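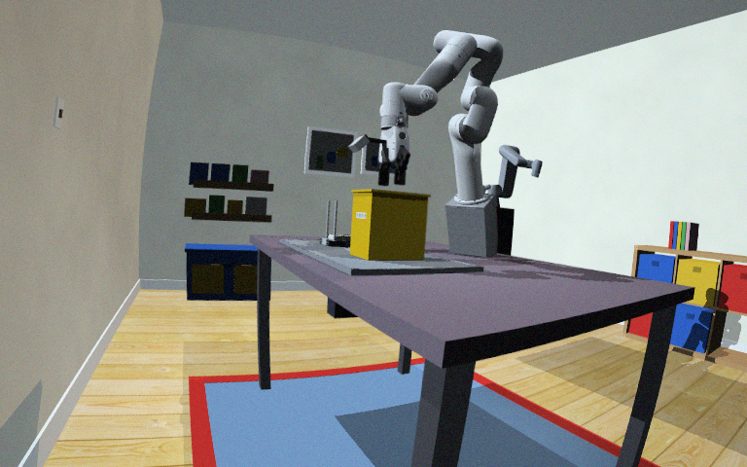 Rodica Bogdan would like the library in Nultdale to stay open past six at least two evenings a week, and she told the town council so at its last meeting before the holidays. By the time she gets home from work in Evville, she said, the doors are locked and the returns slot is full.

The council has now agreed to a trial. From the second week of the new year the library on Vasiliu Street will close at 8:30 p.m. on two evenings instead of 6 p.m. The trial runs through August, when the council will look at visitor numbers and decide whether to keep the later hours.

The change follows a survey of cardholders in the fall. The library has 2282 active cards, and 698 people sent back the form. Longer evening hours came first among the requests, ahead of more large-print books and a second public printer. Another 207 people wrote comments by hand, many of them about parking.

Silviu Sima, who manages the branch, said the extra hours will be covered by present staff – two part-time workers have agreed to longer shifts – and that Saturday hours will not be cut.

"We looked at opening later in the morning to make up for it, but the morning story hour is full most weeks," Sima said. "Parents would not have thanked us."

The council set aside $600 a month for wages and heating during the trial. One member voted against, saying the branch in Wollow had tried evening hours and dropped them after one winter. Sima replied that the Wollow branch has no bus stop nearby, while the last bus from Nultdale to Evville leaves from the corner of Vasiliu Street at 8:50 p.m.

Reserved books can be picked up until closing time on the late evenings. The reading room upstairs will still close at 6 p.m., as the elevator is switched off at that hour. The children's section will stay open.

The library closes at noon on 24 December 2021 and reopens after the New Year holiday. No late fees will be charged for the days it is closed.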